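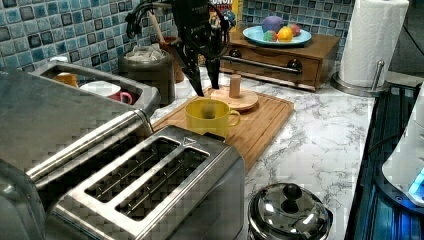
Household Ceramics, handout 2: glazes and firing
Tutor: Nazmiye Canpolat

Read this before the practical. Bring an apron and the test tiles from last time.

Earthenware and stoneware

Most everyday mugs and bowls are one or the other. Earthenware is fired lower, commonly between 1000 and 1150 °C, and the body stays porous. Without a glaze it will soak up water. Stoneware is fired hotter and the clay closes up, so a chip in the glaze matters less.

What a glaze is

A glaze is a thin layer of glass melted on to the clay. It needs three things: silica to form the glass, a flux to bring down the melting point, and alumina to stop it running off the pot. Colour comes from metal oxides or from prepared stains. Iron gives browns and some yellows, copper gives greens, cobalt gives blue. Bright yellows are usually made with stains.

Common faults

Crazing: a net of fine cracks. The glaze has shrunk more than the body on cooling.
Crawling: bare patches. Often caused by dust or grease on the biscuit ware.
Pinholes: small pits left by gas. Try a slower firing or a short hold at the top.

For the practical

Work in pairs. Each pair mixes 400 g of dry glaze and dips 6 tiles, 2 for each thickness. Scratch your initials on the back of each tile and write the glaze number beside them. Wear a mask while weighing powders. Wipe benches with a wet sponge, never a dry brush.

Leave finished tiles on the Okora shelf by the kiln room door. Results will be discussed in December.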